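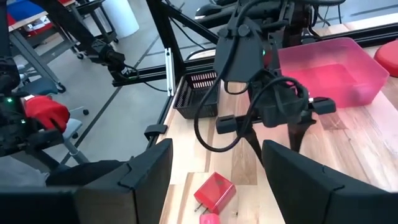

June 29, 2021

Bench clearout, cont. Goal for today was just to get the power adapters off the table and sorted, ended up taking most of the afternoon.

Small cube ones first. Going by body color is hopeless, have to read the label on every one. Red ones are NOT all the same output. Put a strip of tape on each with volts and amps in marker, facing away from the prongs so you can read it when it's plugged in. Anything with a label too worn to read goes in the e-waste box, no guessing please.

Tested with the Carnimik meter and the dummy load. Four came up fine. One sagged badly under load, started at 5.1 and kept dropping, let it sit for ten minutes and tried again, same thing. Tossed. Another one has a bent prong, straightened it with the flat pliers but don't love it. Marked BENT, keep for bench use only, dont send it out with a kit.

The pink bin is for sorted adapters only from now on. It was turning into a general junk bin back in February and I had to tip the whole lot out to find one cable. Being see-through helps a bit but not once there's a layer of zip ties on the bottom. Spare cables go on the hooks, coiled, velcro not tape (tape leaves gunk, ask me how I know).

Wood top: oiled the near end last week with the Granine stuff, dried ok, slightly tacky where I put too much on. Wipe with a dry rag before setting anything down with a label on it. Far end still needs doing. Sand first, 220, along the grain. There's a ring from somebody's mug that I don't think is coming out.

Black rail along the edge, checked the bolts end to end. Two were finger loose, retightened. Hex key is back in the drawer, the 4 mm, please leave it there. If you add a clip to the rail, slide it well clear of the corner or it catches your sleeve.

To order:
- marker, fine tip, black
- wide masking tape
- velcro ties, the Drindarus ones if in stock, others come unstuck
- plug-in adapters, 6, same model this time so we can stop doing this

Still to do: far end of table, label the shelf, find the lid for the meter case. Also the kit list on the wall is out of date, it still says two adapters per kit and we've been packing one plus a spare cable. Will fix tommorow if I get in early.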